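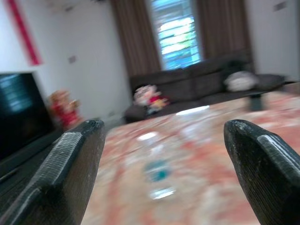 Hakala Listening Group
Minutes of the February meeting

Present: Leszek Tomaszewski (chair), Leokadia Krajewska, Oliwia Zalewska, Elżbieta Górecki (minutes)
Apologies: Iwona Makowska, who sent written comments on item 2

1. Minutes of the previous meeting
Approved with one correction. Leokadia did not "welcome" the plan for a live stream. She asked what it was for, and is still asking.

2. Vakov reissue
Leszek played two tracks from the new transfer of Rarer, the Vakov cassette the group agreed last fall to put back into print. The long drone on side two now runs 24 minutes, against the 12 printed on the original insert. Leszek believes the insert was simply wrong. Oliwia suspects the tape was played at half speed and said the pitch of the bells bears her out. Leszek said they aren't bells. It was agreed that one of them should find out before anything is pressed.

Iwona's comments were read aloud. She thinks the noise reduction has taken the room sound out along with the hiss, and that calling the result "restored" on the sleeve is a stretch. Elżbieta agreed. Leszek said most listeners wouldn't hear the difference. Leokadia said that most listeners weren't going to buy it, so we might as well please the ones who would.

Action: Leszek to get a flat transfer with no processing and bring both versions, unlabeled, to the next meeting.

3. Size of the pressing
The plant's quote is for 50 copies at the short-run rate. Leszek would like more and pointed to the 946 plays the preview track has had online. Oliwia asked how many of those lasted past the first minute. The figure isn't available. She also noted that the preview was embedded on our own front page and set to start by itself, so some of those plays are us.

Agreed: 50 copies, no more, with a second run only if the first sells out at full price.

4. Distribution
Postby has offered to handle mail order for a share of each sale. Leokadia has read the terms and doesn't like them. Returns are at our cost, unsold stock is held for up to a year, and the paragraph on "promotional support" doesn't say what Postby would do. Leszek thought the support might include a newsletter mention. Leokadia would like to see that in writing — along with the size of the newsletter.

No decision. Leokadia to write to Postby with questions.

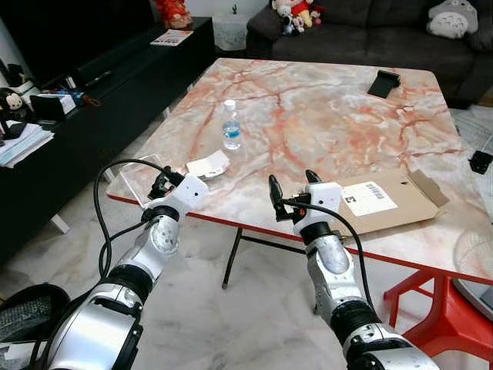
The marble-patterned table, with the two arms extended toward it.

5. Sleeve notes
Oliwia circulated a draft. It was thought good on the recording dates and less good on "sonic cathedrals," which Elżbieta asked to have taken out. The claim that Vakov influenced a whole generation of ambient players was questioned, as none of us could name one. Oliwia will cut it or find one.

6. Summer listening evening
Leszek proposed playing the whole cassette in the dark with no introduction. Elżbieta recalled that the last such evening ended with half the chairs empty. Leszek put that down to the heat. Carried over.

7. Any other business
The left speaker still buzzes below middle volume. Leokadia doubts that the new cable, bought on Leszek's advice, has made any difference. The old one is to be plugged back in and compared.

The meeting closed at 9:20 p.m.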